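Filed under: Young Audiences > Backstage Stuff

How Does a Play Get Onto a Stage?

Hi, I'm Macarena Lagos, and I've been hanging around theaters since I was small enough to nap in the costume basket. Kids ask me all the time how a play gets made, and I love the question, so I'm going to tell you the way we do it at the Saludo Theater.

It starts with a script

A script is a kind of book, only it's nearly all talking. It has the name of a character, then what that character says, then the next name, and so on. In between there are little notes called stage directions. They say things like "she runs off" or "thunder." Our last play, The Lighthouse at Mesteck, had 227 lines in it, and the girl who played the lighthouse keeper had to learn more of them than anybody else (she practiced in the bathtub, her dad told me).

Then come auditions

An audition is a tryout. You stand up, you read a bit of the play out loud, and sometimes you sing. Your knees may wobble. Mine still do! The director is listening for how clearly you speak and whether you seem to be having a good time. If you don't get the part you wanted, that stings, and it's fine to be grumpy for a day. I wanted to be a pirate once and they made me a seagull. I got to squawk at the whole audience, and I ended up loving that seagull.

Rehearsal, rehearsal, rehearsal

Rehearsing means practicing together. We rehearse for 5 weeks. First everybody sits in a circle and reads. After that we get up and work out where to walk, and that part is called blocking. Here are some words you'll hear:

Upstage: the part of the stage farthest from the audience.
Downstage: the part closest to the audience.
Wings: the hidden spots at the sides, where you wait for your turn.
Prop: anything an actor picks up and uses, like a lantern or a letter.
Cue: the signal that it's your turn to do or say something.

Stage left and stage right are the tricky ones. They mean YOUR left and right when you're facing the audience. I mixed them up for a whole year and bumped into a lot of people.

Who are the folks in black?

Those are the crew. They wear dark clothes so you won't notice them moving furniture between scenes. The boss of the crew is the stage manager. Ours is Yamila Zapata, and she wears a headset and whispers into it all night: "Lights, go. Sound, go." If Yamila has a cold, the whole show sounds sniffly to the crew.

Opening night

We open on a Friday. By 6 o'clock the actors are in makeup, somebody has lost a shoe, and I'm eating crackers because my tummy is too jumpy for supper. Then the lights go down and the audience gets quiet, and that's my favorite bit of all, right before the first line.
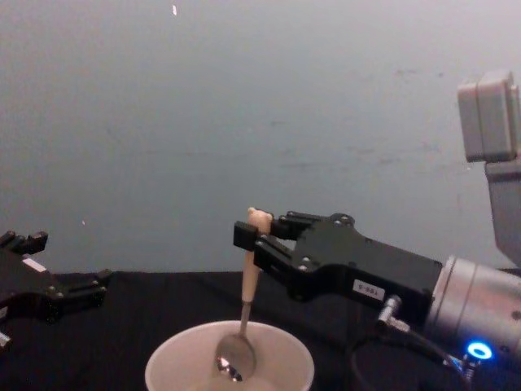
Can you put on a play at home?

Sure you can! Pick a story you already know. Hang a sheet over a doorway for your curtain, choose who plays what, and practice it a few times. Make tickets if you like making tickets. And when it's over, take a bow, all of you together, holding hands.

More for young audiences
- What Is a Matinee?
- Why Actors Say "Break a Leg"
- Make a Thunder Sound With a Baking Sheet
- Meet the Puppets of Sutevau

© Saludo Theater | Contact the box office | Back to top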